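# The Box With Two Hollows

Kristóf Szénási keeps his rejects on a shelf by the door. There are 18 of them, all versions of the same small lidded box, and he will take down any one of them and tell you what is wrong with it. The hinge is stiff. The lid falls shut when you let go. The corner digs into your palm. He doesn't seem upset about any of this.

The box is sold by Vasto, the company he started with his brother Andor in their mother's garage. It is a plain thing, a rectangle in a shade between orange and brown, meant for a desk or a hall table. People put keys in it, or stamps, or the hearing aid batteries they used to lose. The first production run was 1052 boxes, and the brothers packed all of them themselves.

"We thought we would do the packing for one winter," Andor says. "Then December came again and we were still doing it."

What sets the box apart is the lid. It has two shallow round hollows side by side, each one a resting place for something small you take off or pick up every day. A ring, say, or a pair of earrings. The lid closes flat and level so the hollows can be used without opening anything, and the larger things stay underneath, out of sight.

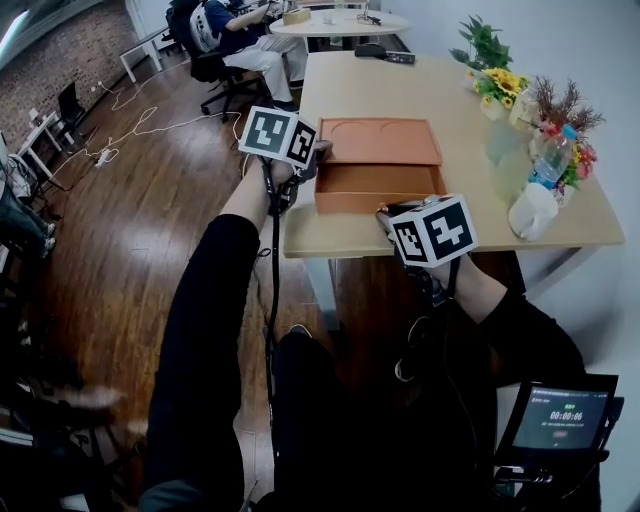 The color took longer than the shape. Andor wanted gray. Kristóf wanted the color of the roof tiles in the town where they grew up, and he carried a broken piece of tile in his coat for most of a year, holding it against samples. The supplier, Pintér, sent chips that were too red, then too brown, then one that Andor said looked like canned soup. The one they settled on changes with the light. Near a window it goes almost orange, and in a hallway it can pass for clay.

They tested it on people they knew. Aoife Nic Giolla, a bookkeeper who rents a desk down the hall, had one for 30 days and was asked to write down what she kept in it. Her list is still taped to the wall: paper clips, two foreign coins, a spare button, cough drops, a USB stick, "the good eraser." She used the hollows for the coins and the button. She wrote that she opened the box less than she expected to, and that she would like it a little deeper.

They made it deeper. The change cost them a new mold and most of the summer.

Not everyone took to it. Tibor Hegedűs, who runs the Mekavmont homeware store and was the first buyer they showed it to, turned it down twice. His complaint was that it looked lost on an empty shelf. He was right about that, and the brothers changed how they show it. At Vasto it now sits out on a light wooden table with the sort of things people really have around the house - sunflowers in a vase, a leafy plant in a pot, a white mug. Hegedűs ordered 63 on his third visit and has reordered since.

"It needs company," he says. "A lot of small things do."

The flowers are Anikó Illés's department. She joined to answer customer mail and ended up in charge of the table as well. She likes sunflowers next to the box for the yellow, and keeps them along one side so there is room to open the lid and put things down in front. Her rule is that the tallest thing never goes beside the box. Put it at the far end, she says, and let the rest step down from there.

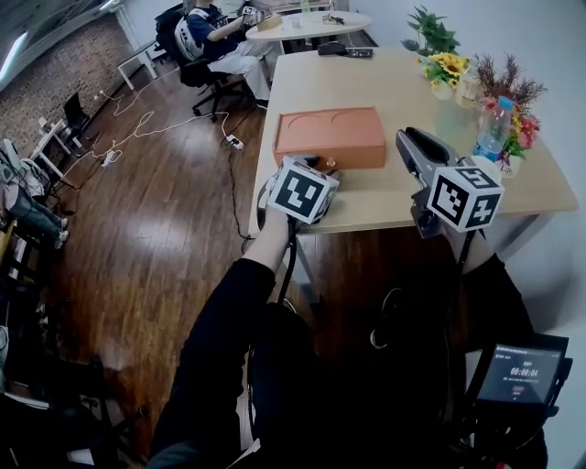 Illés also has opinions on what goes inside. Most of the mail she gets is from people who have filled the box in a week and want a bigger one. She writes back with the same advice every time. Empty it onto the table. Put back what you have used in the past few days. Whatever is left goes in a drawer, and if you haven't gone looking for it in a month, it can leave the drawer too.

A bigger box is coming anyway. The working name is Kandeck, and it has been delayed by the hinge, which has to hold a heavier lid open without tipping the base over backward. Kristóf has tried a weight in the floor of the box and didn't like the feel of it when he picked it up. Andor thinks a wider base would do the job. For now there are three of them on the shelf by the door, next to the other rejects, and the newest one still falls shut.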